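Sobre nosotros

Onder es un taller de ensayos para manos y pinzas robóticas. Trabajamos para fabricantes e integradores que deben elegir una herramienta antes de comprar toda la célula, y que prefieren verla con sus propias piezas y no solamente en un catálogo. Somos un equipo de 11 personas, entre mecánicos, programadores y técnicos de medición.

Qué hacemos

Recibimos del cliente las piezas, el ciclo deseado y los límites que no se pueden superar, por ejemplo la fuerza máxima sobre una superficie delicada. Con estos datos preparamos un plan de pruebas y lo enviamos para su aprobación. Cada herramienta se prueba 40 veces con cada pieza, siempre con el mismo recorrido del brazo, y anotamos también los intentos fallidos.

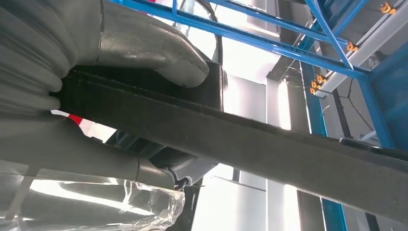 La comparación entre dedos blandos y manos articuladas es el servicio que más nos piden. Los dos tipos tienen sus defensores y nosotros no vendemos ninguno de ellos, por lo cual podemos hablar con libertad. Con una pieza larga y oscura como esta barra, sujeta entre dos dedos grises, nos interesa sobre todo el giro: cuando el agarre queda lejos del centro, el peso quiere rotar la pieza y el controlador debe saberlo. Medimos este giro en 5 posiciones de agarre y lo presentamos en una tabla sencilla, que también puede leer una persona de compras.

Para las manos articuladas usamos el método Grudell, desarrollado en nuestra casa. Consiste en acercar la mano con la palma hacia abajo y cerrar los dedos uno después del otro, registrando la corriente de cada motor. Es más lento que un cierre simultáneo, pero permite conocer cuál dedo trabaja de verdad y cuál solamente acompaña. Las piezas planas con ranuras, como un soporte negro de matrícula, son buenas para este ensayo, porque ofrecen muchos bordes y pocos lugares cómodos para agarrar.
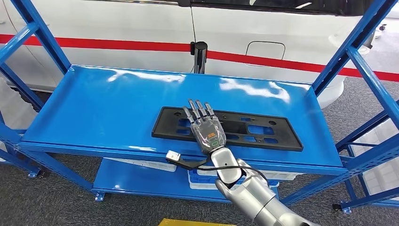

Nuestro software

Los datos de todas las pruebas se guardan en Lustix, nuestro programa de registro. El cliente recibe un acceso propio y puede consultar las curvas de fuerza y los videos de la cámara de muñeca durante 31 días después de la entrega del informe. Si necesita más tiempo, basta con pedirlo por escrito.

Un poco de historia

Empezamos dentro de la empresa Kalogeropoulos, como departamento de utillaje, y nos separamos para poder atender también a otros clientes. De aquella época conservamos la costumbre de dibujar cada adaptador a mano antes de pasarlo al ordenador.

Visitas y contacto

Aceptamos visitas con cita previa, excepto en marzo, cuando calibramos los equipos. Rogamos indicar en su mensaje el peso y las medidas de la pieza, y si es posible adjuntar un plano. Respondemos en español y en inglés.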